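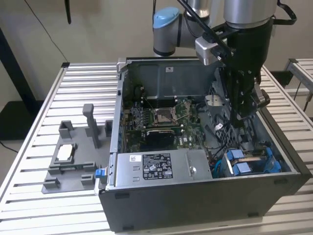
# The Happy Second Life of the Dishwasher in Unit 4

I fell for dishwashers in a rented kitchen in Pasden, on my knees, with a flashlight in my teeth and a wet towel under me. The machine was a Stekia, white once, and it had come with the apartment along with a drawer of dead batteries and a shower that whistled. The glasses came out looking like they'd been dipped in skim milk. The forks had grit between the tines. My plan was to ask the landlord for a new one, and before I did that I pulled out the bottom rack to see how bad it was.

It was so bad! There's a filter down there, a cylinder sitting in a flat mesh plate, and mine turned a quarter of the way to the left and then came up with a sucking noise I can still hear. Rice, a twist tie, a lemon seed, half of a label from a jar of pickles. Under all that, a gray paste. I scrubbed it in the sink with an old toothbrush and dish soap, put it back, ran the hot cycle with nothing in it, and that night the forks were clean. The glasses were still cloudy, but I was hooked.

That was four years ago. I have since cleaned the dishwashers of both my sisters, three neighbors, and a church basement, and I'd do yours if you asked.

## What the water is up to

Pasden sits on limestone, and our tap water is famous for it. The last town report put hardness at 323 parts per million, a number that makes plumbers whistle. Anything over 180 is usually called very hard. You see it on the shower door and on the kettle, and you feel it in towels that could stand up by themselves.

In a dishwasher, the minerals settle wherever hot water dries. That means the heating element, the tiny holes in the spray arms, the inside of the door, and your good glasses. If a cloudy glass comes clear after a few minutes in white vinegar, you're looking at scale, and you can fix it. If it stays cloudy, the surface has been etched and the glass is going to look that way for good. I lost six wine glasses finding out which was which. They hold pencils now, and one has a cactus.

The fix for scale is an acid. Vinegar works a little. Citric acid works a lot better, and it's cheap: I buy it by the bag at Wurnerell, the hardware store by the bus depot, and a dose for one cleaning comes to 76 cents. I put three tablespoons in the bottom of the empty machine, no detergent, and run the hottest cycle it has. Halfway through I always want to open the door and look. (Don't. You get a face full of steam and you've lost your heat.) When it's done, the steel inside has a shine that I find hard to explain to people who haven't spent a winter looking at a chalky one.

Check your manual before you do this, please. Some makers want you to use only their own cleaner, and no acid should ever go in with anything containing bleach.
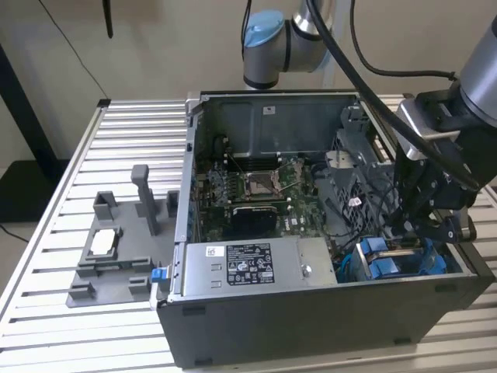
*A Dell workstation on its side with the panel off.*

## The arms, the door, the part behind the door

Now the spray arms, my favorite. On the old Stekia the lower one lifts straight off, and the upper one is held by a plastic nut you can turn by hand. Hold an arm up to a window and look through the holes. The first time I did this with mine, five of the holes on one side were plugged solid. No wonder the mugs in the back corner never got clean!

A wooden toothpick clears most of them. Metal picks scratch and can widen the holes, and a hole that's too wide throws the whole arm off its spin. Then shake it over the sink. If it rattles, something is in there, and you get to spend a pleasant ten minutes persuading it to come out. My record is a whole cherry pit, from my older sister's machine. She says they hadn't had cherries since the previous June.

The door gasket is less fun and matters just as much. Run a damp cloth down into the fold, all the way around, and then do the lip along the bottom of the door, where the water never reaches and everything drips. If your kitchen has a smell you've been blaming on the drain, go smell that lip. I use warm soapy water and a rag cut from a T-shirt. It takes two rags the first time.

## About rinsing

I have strong feelings about rinsing plates before they go in, and I've lost friends over them, or at least been asked to stop helping after dinner. Scrape, yes. Bones, rice, salad, all that goes in the trash. But a plate with some sauce on it is what the detergent is made for. The enzymes want something to chew on. Many newer machines also have a sensor that checks how dirty the water is, and if you've washed everything first, the machine decides it has an easy night and runs short. Then the one pan you didn't rinse comes out with egg on it and you blame the dishwasher.

What does help is running the kitchen tap until it's hot before you press start, at least on a machine hooked up to the hot line. The first fill is small. If the pipe is full of cold water, that's what your dishes get. My kitchen is at the far end of the building from the water heater, and this one habit made more difference than the expensive tablets I'd been buying.

Oh, and the tablets! In a short cycle they sometimes don't dissolve all the way. Powder does, and you can use less of it on a light load. With water like ours I use a bit more than the box says and keep the rinse aid full.

## The laundry on Kanaujia Street

I'm far from the only one around here who enjoys this. The cooperative laundry on Kanaujia Street keeps a commercial dishwasher in back for its lunch counter, and the crew there logs every single rack in a spiral notebook hanging from a nail. When I stopped by in March they were at 1,882 since the last new pump. The rep told them to expect up to 3,000. They descale every other Friday afternoon, or the one after if there's a catering job, and the person on the early shift showed me the filter basket with real pride. It was spotless. I took the tour twice.

They also taught me the thing with the salt. European-style machines often have a softener built in, with a cap in the floor of the tub, and plenty of owners never notice it. The Stekia has one. I'd lived with that cap for more than two years and thought it was a drain. It takes coarse dishwasher salt, nothing with iodine or anti-caking powder, and you fill it right before a wash so any spilled grains get flushed off the steel. You also have to tell the machine how hard your water is. Mine was set to the lowest level. I turned it all the way up, and within a week my glasses stopped going cloudy.

My routine now is small. Filter every couple of weeks, gasket when I think of it, citric acid once a month, arms at the change of season. The upper rack has a wheel that pops off if you pull too hard, and I've got a replacement on order from Wurnerell, in gray, as they were out of white.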